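Speaker notes: "Eating Together Again"
Stedside Library evening talk, Oct 17, 2024
Nasrin Rostami

Opening (take your time, let people find seats)

Good evening, everybody, and thank you so much for coming out. Thank Ladan Abbasi for the invitation, and for her patience with my many emails about the slides! Mention that there will be tea afterward and that I plan to stay for it.

Start with my grandmother's house. Supper was at the same hour every night, and you could be sulking, or behind on your homework, or not one bit hungry, and you still came and sat down. I didn't understand until I was grown and living alone in Tallholm how much of what I knew about my own family I had learned in that half hour.

Ask for a show of hands: who ate supper at a table last night? Who ate it standing up? (Put my own hand up for the second one. It gets a laugh and it's true most weeks.)

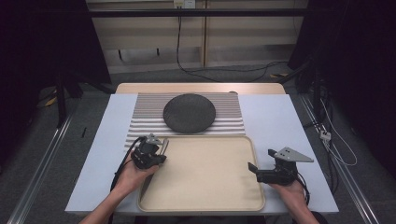

Part one: Why we drifted

Go gently here, no scolding. People work late shifts. Kids have practice. Apartments are small and the table turns into the desk, the mail pile and the sewing corner. Tell the story of the Rezaei building, where I spent a winter visiting neighbors and asking when they last had somebody over. One gentleman said March, and then had to stop and think which March.

Pause after that one. Don't rush on to the next slide the way I did in rehearsal.

Part two: The Stilloment suppers

Explain how it started, with one pot of lentil soup and a note taped up by the mailboxes. We spent $225 that first season, nearly all of it on onions, rice and bread, and by the end we had served 289 bowls. Read the line from the guest book about the lady who came for the soup and stayed to argue about baseball.

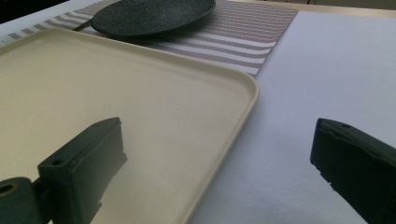
Part three: Starting small at home

Most people put off having company because they think the house has to be ready for it, and I want to spend a good few minutes talking them out of that. My mother waited years for matching chairs, bless her, and the chairs never came. Ask them to pick one evening and one guest, and cook something they already know how to cook. If they want to make it feel like an occasion, a striped woven placemat and a plain cream tray like the one on the slide will do very nicely, and the good china can stay in the cupboard. Then tell the one about the burnt rice, if there's time.

Closing

Invite them to turn to the person beside them and trade names before the questions begin. Remind them the sign-up sheet for the next supper is by the door, and that children are welcome, noisy ones too.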